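2 min read

Dec 8, 2012

Glaze bench, batch 39. Kiln opened this morning and I am thrilled with the Vesis tiles! The iron went in at the higher dose and the brown has real depth now, none of the muddy ginger we kept getting in July. Two of the set have crawled at the corners (too thick, my fault, I was rushing the second dip) but the rest are lovely.

Still want a broken, dusty look on the big panels – rust into ochre into tan, with soft edges.
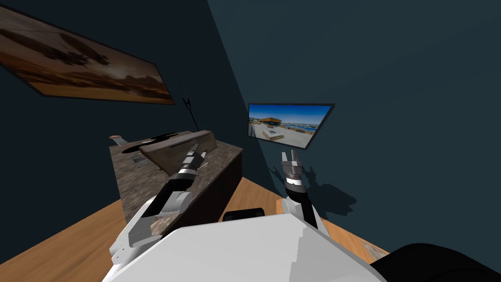 Canyon picture, for the ochres. Navy-teal wall is a good foil.

Tried layering Bramwell slip under the clear. Sieved it twice, brushed on one coat, left it overnight. It flaked on the vertical test and held on the flat one, so next time I'll add a pinch more ball clay and try again. Cones say we got the full soak. Almost 70 test tiles on the rack, so please label yours underneath in oxide, pencil burns off!

Veining next. Trailing white over the wet brown gives a fat, wormy line. Scratching through wax and filling it is far better, and the forks come out thin and wandery.

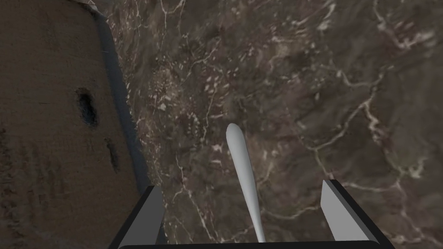
Wulach Ceramics Workshop – Glaze & Surface Group

Ovlow white is down to the last tub. Order before the next firing, and get the fine grade. The coarse stuff clogged the trailer again.
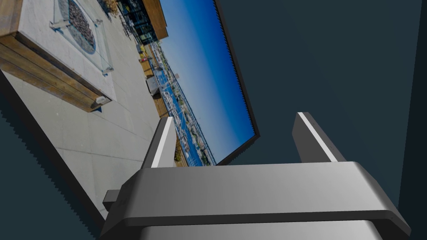

Grey satin, pale along the edges.

Kiln 2 to 1,000 for the bisque, slow start, bungs out. Wax resist needs thinning. Try the slip on a leaning tile.

We use cookies to remember your settings. Accept | Manage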